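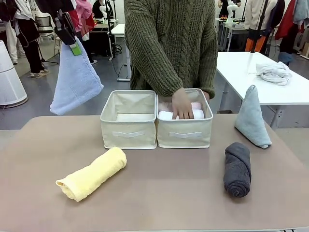

Figure 1. Sorting station with two fabric bins and rolled towels.

Towel Sorting in a Shared Workshop: Progress Report
Diệp Lò and Lụa Vũ, Trineck workshop
Monday, October 13, 2025

Task
A towel is picked up by one corner, rolled, and stored in one of 2 bins. The gripper does the lifting. Rolling and placing are still manual steps, done by one of us from the far side of the table.

Method
Grip force was set in September and left alone. The control script, Grivton, is 1,313 lines long, 254 of them for corner detection. Terry cloth gave uneven depth readings along the hem, so

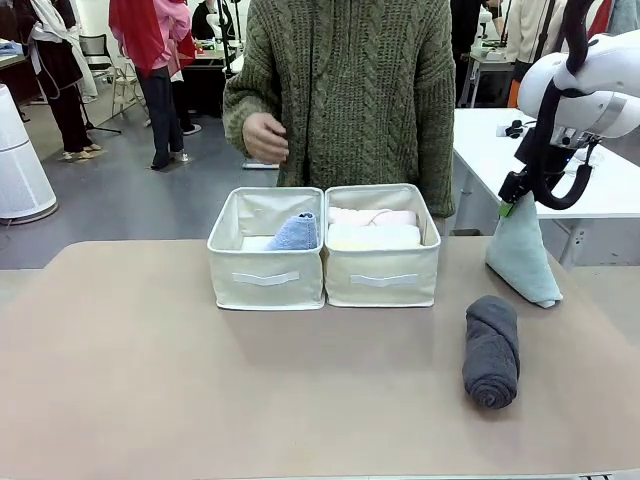
we switched to picking the highest point of the cloth and closing the fingers there. A corner lifted this way lets the rest of the towel hang in a rough triangle, and the lower edge can stay on the table while a hand takes over. Dark gray fabric needed a separate exposure setting. Lift height is fixed for all colors.

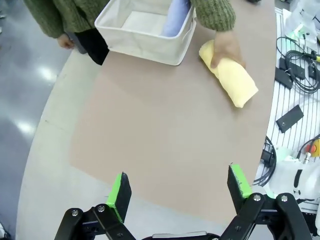 Open Items
Corner detection fails on tightly rolled towels. Seven log files still have to be relabeled.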